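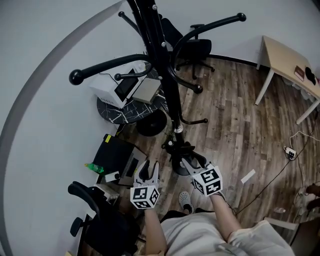 ¿Cuánta ropa aguanta un perchero de pie antes de volcarse?
Menos de la que promete la caja, y depende más de cómo se reparte el peso que del número de ganchos.

Llevo años leyendo guías que resuelven el asunto con "elige una base pesada" y una foto de un abrigo bien planchado. Una base pesada ayuda, claro. También ayuda no colgar tres parkas del mismo lado, consejo que no vende percheros y que por eso aparece poco. Lo que sigue es mi manera de montar, colocar y cargar uno de estos árboles de brazos curvos con bolas en las puntas. Sirve igual para el Raptis, el Pandton o cualquier otro parecido.

Antes de empezar

Hace falta una llave allen, un trapo y un nivel pequeño. El manual suele decir 5 minutos de montaje. Reserve 35 si es la primera vez y no se enfade con los dibujos.

Paso 1. Montar la base y el poste
Ponga la base en el suelo donde vaya a quedarse el perchero, no encima de una alfombra. Enrosque los tramos del poste a mano hasta el tope y solo entonces use la llave en el tornillo de abajo. Si el poste baila, desmonte y vuelva a enroscar. Apretar más fuerte una rosca torcida no la endereza, por mucho que lo recomienden en los foros.

Paso 2. Orientar los brazos
Los brazos largos van repartidos en círculo. Parece evidente, pero he visto percheros con dos brazos mirando casi al mismo sitio porque "así tapaban menos la pared". Apriete cada brazo a medias, dé una vuelta alrededor, corrija y termine de apretar. Los ganchos cortos de más abajo quedan para bolsos ligeros, paraguas plegables y gorras.

Paso 3. Elegir el sitio
La esquina es el lugar que todo el mundo recomienda. A mí me convence a medias: pegado a las dos paredes, la mitad de los brazos no se usa y toda la carga acaba delante. Deje 50 centímetros entre el poste y la pared si tiene espacio. Mire además qué queda debajo de cada brazo. Una mesita auxiliar con un aparato encima es mal vecino para un abrigo largo, sobre todo si el aparato se calienta o necesita que le corra el aire. Gire el perchero o mueva la mesa. Con una silla de oficina cerca, compruebe que puede salir rodando sin llevarse la base por delante.

Paso 4. Cargar
Empiece por lo más pesado y cuelgue enfrente algo de peso similar. Los abrigos de invierno, por la trabilla y no por la capucha. Las mochilas con portátil, en el suelo o en la pared, nunca en un brazo largo.

Paso 5. Probar
Empuje el poste suavemente con un dedo, a la altura del hombro. Si se inclina y tarda en volver, sobra ropa. Ilídio Brandão, lector de esta página, propone meter un disco de pesas bajo la base. No lo he probado y sospecho que deja el perchero cojo - pero a él le funciona, dice.

Mantenimiento
Reapriete en noviembre, cuando vuelven los abrigos gordos. El polvo de la base se quita con el trapo seco. El spray Sornolex para metal negro no me pareció mejor que el trapo, y los fieltros adhesivos Zamus se despegaron en una semana. Los cambié por fieltro de ferretería, cortado a mano, y ahí siguen.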